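Support > Catalog & Listings > Open tickets > Series order and alternate titles

Subject: Two of my books showing as four, and book 3 has somebody else's summary

Hi there! I'm Flurina Aigner, I write the Miveven books (middle grade fantasy, lots of rivers, one talking heron). I have an author page with you and it's gotten into a real tangle, so I'm going to put everything in one place and hope somebody can follow it.

The first book came out as The Salt Ferry. When it went to paperback the publisher renamed it Miveven Crossing, which I was fine with, new cover, same story, same 298 pages. Your site lists both as separate books. Same deal with the second one, which used to be The Heron Clerk and is now Clerk of the Marshes. So a kid looking at my page thinks there are six books in the series when there are four, and I've had two emails from parents who bought the same story twice. I felt awful!

What I've tried so far: I went into the author dashboard and typed the old title into the "previously published as" box on the paperback. It saved, green check mark and everything. Next morning the box was blank again. Did it a second time in Drivix (the browser my nephew put on my laptop) in case it was a browser thing. Same result, blank by breakfast. 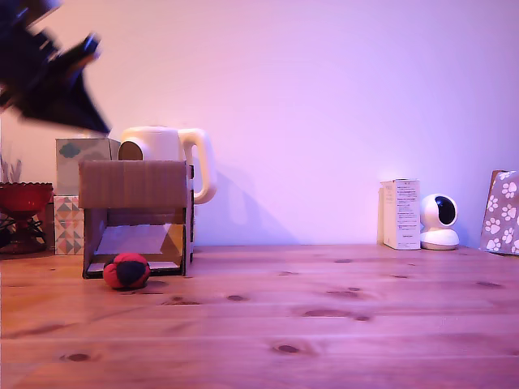
Then I tried the "merge editions" button and got a message saying the page counts don't match. They do match on my end, but your listing for the hardcover says 255. No idea where that came from. My best guess is an early advance copy, before we put the whole lighthouse section back in.

And the third book, The Ghaffari Lamp, has the right cover and the right ISBN, but the summary underneath is for a book about competitive baking. It sounds like a fun book. It isn't mine.

Thanks so much,
Flurina

Reply from Babak Kiani, Catalog Support

Hi Flurina, thanks for laying that out. The disappearing box is down to our nightly feed. Your publisher's distributor, Gukirell, sends us a full record every night and it overwrites whatever was typed by hand. I've put a lock on the title fields for both paperbacks. Could you enter the old titles one more time and tell me if they're still there tomorrow? I'm passing the page count to Marcelino Lopes, who handles edition merges.

Reply from Flurina

Done, and they're still there this morning, hooray! Both of them. The only odd thing is that the page now reads "previously published as The Salt Ferry" on book one AND on book two. I definitely typed The Heron Clerk for book two, I went slowly and read it out loud.

Also I noticed the reading order is alphabetical now? Clerk of the Marshes comes first, which gives away who the ferryman is in the very first line of the summary. I'd love it if that could be bumped up the list, it's the one that makes me wince.

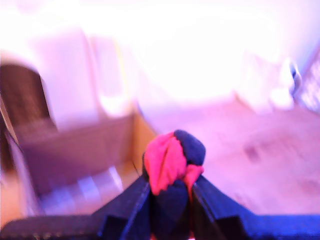
I dug out my own copy of the hardcover last night and the last numbered page is 298, author's note included. I can mail you a photo of the copyright page if that's any use to Marcelino. The ISBN on it is the same one you have, so at least that part's solid.

Reply from Marcelino Lopes, Editions

Hello Flurina. Yes please on the copyright page, that lets me correct the count without waiting on the distributor. The doubled title was a mistake on our side. When Babak locked the two records they were linked to the same note, so whichever one saved last won. I've split them. The order was alphabetical because the series numbers got dropped at the same time, and I've put those back as 1 to 4. The baking summary is a separate problem, we cap summaries at 600 characters and yours went over, so the system pulled the next one in the file. A shorter version will fix it.

Reply from Flurina

Copyright page sent! Shorter summary pasted in too, it took me most of an evening because I kept wanting to leave the heron in (the heron stayed, the aunt went). Book three looks right on my phone now. Order's right, old titles are right. Book one has merged and shows both covers, which I love. Book two is still sitting there as two separate listings though, could someone take a peek? My editor Yasaman Naseri is copied here in case you need anything from the publisher, she's quicker with email than I am.

Reply from Marcelino Lopes, Editions

Copyright page received, thank you. The hardcover of book two had a trailing space in its title and the merge wouldn't accept it. Fixed and merged just now. Reviews from the old listing can take until tomorrow afternoon to move across.

Reply from Flurina

Reviews are there! All of them, including the one-star from the kid who wanted more boats. You can close this one. I'll be back in October when the fifth book goes up, and I'm keeping the summary short this time.

Status: Closed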